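Bench Notes: Cleaning and Storing Jointed Needle Drivers
Apinya Inthanon, Folell workshop page, Jan 18, 2025

Jointed instruments used on practice pads collect residue at the wrist first. Dried residue stiffens the links and shows up as drag when the jaws close.

Cleaning
Rinse the wrist under lukewarm running water before any residue dries. Flex the joint through its full range by hand while rinsing. Soak for 5 minutes in neutral detergent. No bleach, no steel wool.
Brush along the jaw grooves from the wrist toward the tip, then around each pulley and pivot pin with a soft nylon brush. Change the brush after 40 cleanings.

Drying
Blot with lint-free cloth, then leave tip down on a rack for 24 hours. Small drilled holes in the links hold water; clear them with low-pressure air.

Checking
Close the jaws under a bench lamp. Light between the tips means they are bent. Check screw heads at the housing for play, but do not tighten past snug.
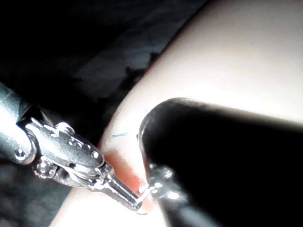 Metal wrist and tapered jaws at the pad, with the black shaft at right.

Pads
Wipe with a damp cloth and store flat. Do not stack more than 2 deep. Keep sharp tips out of the same drawer, as a point resting on the surface will mark it.

Next: labeling drawers at the Mernovport bench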